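Flirkine opens fabric offcut program to community sewing groups

Remnant bundles to be sorted, folded and sent out from the Stamow workroom
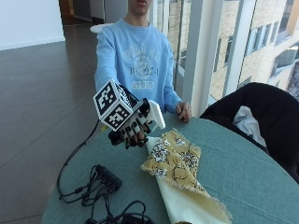
STAMOW — Textile reuse organisation Flirkine will open its fabric offcut program to community sewing groups, schools and neighbourhood houses from November, following a trial with two groups over the winter.

The program, called Gresance, takes end-of-roll pieces and cutting-room remnants that are too small or too irregular to be sold by the metre. They are sorted by colour, weight and fibre, folded, and bundled with a plain or lightly patterned backing piece in a matching tone. A bundle might pair a mustard floral with a cream plain, or a navy stripe with a grey.

Flirkine program manager Hanne Holst said most of the fabric that reached the workroom was perfectly usable but awkward to store.

"People give us a bag of odd shapes with the edges coming undone, and they apologise for it," Ms Holst said. "We don't mind a frayed edge. If the piece is clean and there's enough of it to cut a pocket or a patchwork square, we can find it a home."

During the trial, 86 bundles were made up and sent to the two groups, which used them for cushion covers, drawstring bags, bunting and quilt blocks. Feedback from both led to several changes. Bundles are now labelled with fibre content where it is known, and stretch fabrics are kept apart from wovens. Printed pieces are folded with the pattern facing out so the colours can be seen without opening the whole bundle.

Edges are left as they arrive. The trial groups said they preferred to trim their own, and early bundles that had been squared up in the workroom lost more cloth than expected, particularly in the loosely woven cottons.

Sorting is done by hand at cloth-covered tables. Sólveig Oddsson, who coordinates the workroom, said the covers stopped lightweight fabrics from sliding and made it easier to lay a piece flat and check it for holes, stains and pulled threads.

"You get quick at it, but the florals slow everyone down," Ms Oddsson said. "Someone holds one up and then there's a conversation about whose grandmother had curtains like that."

The larger intake has been made possible by extra shelving from Hjaltadóttir, a local joinery business, which fitted out the storeroom in its original dimensions and kept the old cutting bench. The new shelves hold around 400 folded pieces. Fabrics waiting to be checked will be stored separately near the door.

Groups can request bundles in light, medium or heavy weight and may nominate a colour family. Particular prints cannot be guaranteed. Each group may receive one delivery a month, or collect from the workroom by arrangement. Bundles are free, though groups outside the Stamow area will be asked to cover postage.

So far 63 groups have registered interest. Places in the first intake will be offered in the order that completed forms are received, with later applicants placed on a waiting list. Groups that took part in the trial do not need to apply again.

Flirkine is also seeking donations of clean cotton, linen, wool and cotton-blend fabric. Pieces should be dry, free of pins and no smaller than a dinner plate. Vinyl, foam-backed upholstery fabric and used clothing cannot be accepted through Gresance. Donors who know the fibre content are asked to write it on a slip of paper and tuck it into the fold — please don't use safety pins or tape, which can mark the cloth.

Thread, buttons and zips are welcome in a separate bag. Patterns are not being collected at present.

Donations can be left at the workroom between 9 am and 3 pm on weekdays. Larger quantities, including full rolls, should be arranged beforehand with Ms Oddsson so that shelf space can be set aside.

Registration forms and the donation list are available from the Flirkine workroom in Stamow.

Media enquiries: Hanne Holst, program manager, Flirkine

ENDS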